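The Tullard Bequest
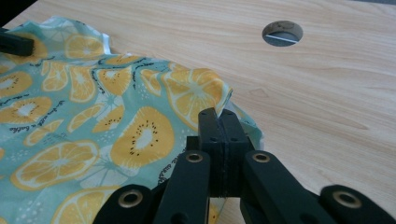 The Board of the Jidville Lending House met in January to consider the estate of the late Els Peeters, who had borrowed from the House for 46 years and had returned everything except one item. The minutes record that the Registrar, Mr Elias Tarawneh, read the will aloud in full, including the clauses concerning the drains. Miss Peeters left to the House the sum of 4000 crowns, her cottage on the Tullard road, and "the cloth, which I ought to have brought back". The Register gave its particulars under the letter C: one cloth, light teal, printed with yellow fruit slices and black handwriting, lent for 20 days. No reader had ever been appointed to the handwriting, and the column headed Contents had been left blank.

Mrs Marijke Cuypers, for the Board, asked what fine was due. Mr Tarawneh replied that the fine exceeded the bequest, the cottage and the building in which they were sitting. It was agreed that this figure should not be entered.

A letter was then received from Miss Lorena Ibarra of Fatavwood, niece of the deceased. She wrote that her aunt had laid the cloth every evening at seven and had set a second place upon it. The second place was for a Mr Apolinar Contreras, formerly of the House, who had stamped the loan and had remarked at the time that he was fond of lemons. He had been posted to the De Graaf branch the following week. Miss Ibarra did not know whether he had been told of the invitation.

The Registrar was instructed to write to De Graaf. The reply came within the month, in a slow and upright hand. Mr Contreras confirmed that he had stamped the loan. He confirmed the remark. He had supposed for some years that a reminder would be issued in the usual way, and that he might be sent to collect — such visits being at that time among the duties of his grade. No reminder had been issued. He asked whether the item was now available.

Mrs Cuypers proposed that the period of the loan be extended and the name of the borrower amended. The Registrar observed that the rules made no provision for this. The proposal was carried, and Mr Tarawneh went downstairs to find the stamp.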